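Pantry tips I brought home from the Altudstead open day

I went to the robot open day at Altudstead expecting to look at machines for an hour, and came home wanting to redo my snack shelf! Csenge Szekeres ran the sorting demonstration, and she was so generous with questions that I filled two pages of my notebook.

Stand up whatever will stand. Boxes and jars go at the back, soft packets lie in front, and you can see it all without digging.

Leave a finger's width between jars. Grippers need room to close on something and so do we — I've knocked over plenty of raisins reaching into a tight row.

Pick up a long packet near the middle. Grab it by one end and the contents slide to the other, which is how seams split.

Put a cloth under everything. Crumbs shake off outside and the shelf stays clean.

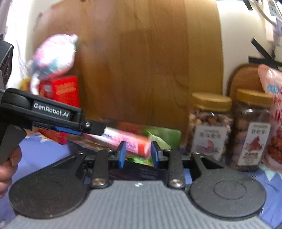 Slippery wrappers are the hard ones, Csenge told us, for people with stiff hands as much as for grippers. A bit of rubber shelf liner cut into squares gives you a much better hold on them, and on lids too. I cut mine that same evening and keep them in the drawer with the bag clips.

They're planning another open day in April. Go if you can, and bring a notebook!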